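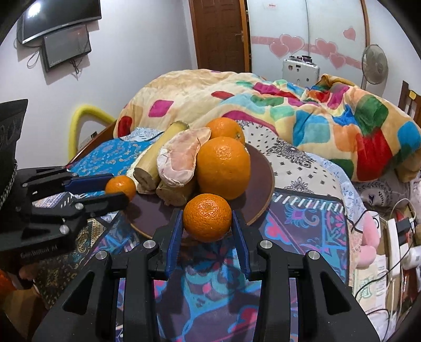
Fig. 1. Small mandarin and a large orange, with a round brown plate.

Sat 19 June
By the Citrus Peel group, Cistham

We wanted to know why some oranges stay juicy for weeks and others turn into little leather balls, and our hunch was that it's all down to the peel! Shops sell fruit by size and colour, but hardly any label says how long it will keep, so we set out to measure how fast different citrus fruits lose water in an ordinary room.

We bought everything from Prokopenko, the greengrocer on the corner, who let us choose from fresh boxes (thank you!). We had 50 fruits in total, a mix of mandarins, large oranges and lemons. Each one got a number on a sticker and was weighed every morning before lessons on the kitchen scale in the food room. The heaviest was a navel orange at 234 grams, and we all got rather fond of it.

The mandarins lost weight fastest, which we had guessed. A small fruit has a lot of skin for the amount of juice inside, so there is more surface for the water to escape through. What we hadn't guessed was how well the lemons did. They are small too, yet they kept nearly as well as the big oranges, and when we cut a few open we found a much thicker white layer under the zest. That was the best afternoon of the whole project and the room smelled wonderful.

We also tried rubbing a thin coat of Jata beeswax on half of the mandarins. The waxed ones dried out more slowly, though two went mouldy underneath and had to be left out of the results.

Our scale only reads to the nearest gram, so small daily changes were hard to see. The window was sometimes left open overnight as well, and we didn't record the humidity.

In August we'd love to repeat it with 200 fruits and a better scale, and perhaps compare our room with the cold store at Drikholm. We would like to add limes, and to measure the thickness of the peel properly with callipers this time.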